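Caisses à clips : les attaches tiennent-elles vraiment ?

Forum Rangement et organisation > Garage, cave, atelier

brindezinc
Bonjour à tous. Je range la cave depuis deux semaines et je voudrais remplacer mes cartons par des caisses en plastique avec couvercle à clips. J'en ai déjà quelques-unes, achetées il y a longtemps chez Irndale, et sur deux d'entre elles une attache a lâché. Le plastique a blanchi à la pliure puis il a cassé net. Le couvercle tient encore d'un côté mais il bâille de l'autre.
Il me faudrait 17 caisses pour tout remettre au propre : vêtements d'hiver, matériel de camping, papiers, vaisselle de ma grand-mère. Avant de commander, j'aimerais savoir quelles marques tiennent et si la casse vient du modèle ou de ma façon de faire. Merci d'avance.

tournevis_plat
Salut. Les deux, en général. Les clips d'entrée de gamme sont moulés dans un plastique trop raide et ils n'aiment pas le froid. Ta cave est chauffée ?

brindezinc
Non, pas chauffée. En hiver il y fait franchement froid, mais c'est sec.

tournevis_plat
Alors remonte les caisses dans la maison une heure avant de les ouvrir, au moins en janvier et février. J'ai cassé trois attaches en les ouvrant dans le garage un matin de gel, et plus une seule depuis que j'attends un peu.

mamzelle_cagette
Je ne suis pas d'accord. J'ai des Zultia dans un abri de jardin, sans isolation, et je les ouvre par tous les temps. Aucune casse. Le problème est le remplissage : si le couvercle appuie sur le contenu, l'attache travaille en permanence. On ferme, on est content, et six mois après ça saute.

tournevis_plat
Les Zultia coûtent le double, ce n'est pas comparable. Pour 17 caisses, la différence se sent.

mamzelle_cagette
Elles coûtent plus cher une fois. Les autres, on les rachète.

potdecolle
Question bête : est-ce que vous fermez les deux attaches en même temps ou l'une après l'autre ? Chez moi, si j'en ferme une à fond d'abord, l'autre côté remonte et il faut forcer.

lagrange_du_fond
L'une après l'autre, mais en gardant le couvercle à plat. Je pose la caisse par terre sur un sol qui ne glisse pas, je mets la main gauche bien ouverte sur le couvercle et je m'occupe de l'attache avec la droite, les doigts par-dessus et le pouce en appui sur le coin. Ensuite je change de côté. Je fais pareil pour ouvrir, la main à plat ne quitte pas le couvercle. Mes caisses ont une attache à chaque petit bout, donc on travaille dans la longueur. Sur celles qui ont les clips sur les grands côtés, c'est plus facile d'appuyer des deux mains. 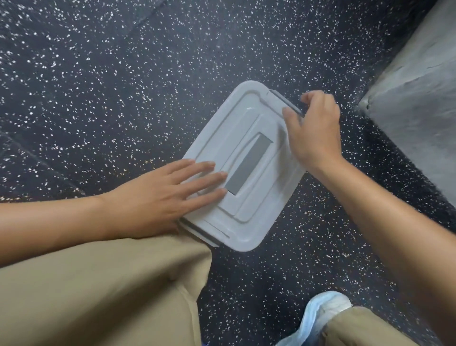 potdecolle : merci, j'appuyais seulement au milieu du couvercle, jamais près de l'attache. Je vais essayer en me rapprochant du bord. Par contre, à genoux par terre, mon dos ne suivra pas longtemps. Sur un établi, ça marche aussi ?

lagrange_du_fond
Oui, à condition que l'établi soit bas. Trop haut, on pousse avec les poignets et on n'a plus de force. Mets un tapis antidérapant dessous.

vis_sans_fin
Je vais faire le rabat-joie : les attaches, je les ai abandonnées. J'ai pris des bacs à couvercle emboîté et une sangle autour. Quand la sangle est usée je la change, alors qu'un clip cassé, on ne le retrouve jamais en pièce détachée.

mamzelle_cagette
Si, on en trouve. Prirkudska vend les clips seuls, en sachet de 20. Il faut juste vérifier l'écartement des ergots avant de commander, il y a deux tailles.

vis_sans_fin
Compatibles avec toutes les marques ? J'ai un gros doute.

mamzelle_cagette
Avec les leurs, et avec les Zultia en petite taille. Pour Irndale je ne sais pas.

brindezinc
Je peux mesurer. Les ergots cassent rarement de mon côté, c'est toujours la languette qui part. Donc si la taille correspond, je récupère mes deux vieilles caisses.

tournevis_plat
Pour deux caisses, un sachet entier, c'est beaucoup. Demande-leur s'ils vendent à l'unité.

potdecolle
Autre sujet, tant qu'on y est : l'empilage. Vous montez à combien ? J'avais fait des piles de cinq et les couvercles du bas ont pris la forme d'une assiette creuse.

lagrange_du_fond
Trois, pas plus, et le lourd en bas. Regarde aussi le dessus du couvercle. S'il a une partie surélevée qui entre dans le fond de la caisse du dessus, la pile ne bouge pas. S'il est tout lisse, ça glisse dès qu'on tire celle du milieu.

vis_sans_fin
Ou alors des étagères. Les miennes font 205 cm de haut, chaque bac a sa place et aucun n'appuie sur un autre. On sort celui du bas sans déplacer les autres. Des piles dans une cave, c'est la garantie de ne plus jamais voir ce qu'il y a dessous.

brindezinc
Mon plafond est trop bas et il est voûté. J'ai un mur droit qui pourrait accueillir une petite étagère, le reste sera en piles de trois.

tournevis_plat
Prends une profondeur adaptée à la longueur de tes caisses, alors. Si elles font 600 mm et que la tablette en fait 400, la caisse dépasse et c'est l'attache qui dépasse en premier. On l'accroche avec la jambe en passant. Vécu.

mamzelle_cagette
Là-dessus je suis d'accord avec tournevis_plat, pour une fois.

potdecolle
Et pour les étiquettes, vous les collez où ? Sur le couvercle je ne vois rien dès que c'est empilé.

lagrange_du_fond
Sur un petit côté, sous l'attache, et la même chose sur le couvercle – les couvercles finissent toujours par se mélanger quand on vide tout. Au feutre sur du ruban de masquage, ça se retire sans laisser de colle.

vis_sans_fin
Le ruban de masquage se décolle tout seul au bout d'un an dans ma cave. J'écris directement au marqueur et j'efface à l'alcool.

brindezinc
Merci à tous. Je suis passé chez Egan jeudi, ils avaient un modèle d'exposition et j'ai pu manipuler les attaches : souples, elles reviennent bien en place. J'en prends quatre pour commencer, je les remplis sans tasser et je les laisse passer l'hiver. Pour les papiers et la vaisselle, je garde les cartons en attendant.

mamzelle_cagette
La vaisselle, ne la mets pas dans une grande caisse, tu ne pourras plus la soulever. Deux petites.

brindezinc
Noté. J'ai mesuré les ergots des Irndale ce matin, je tombe entre les deux tailles de Prirkudska. Si quelqu'un a déjà fait l'essai, je suis preneur.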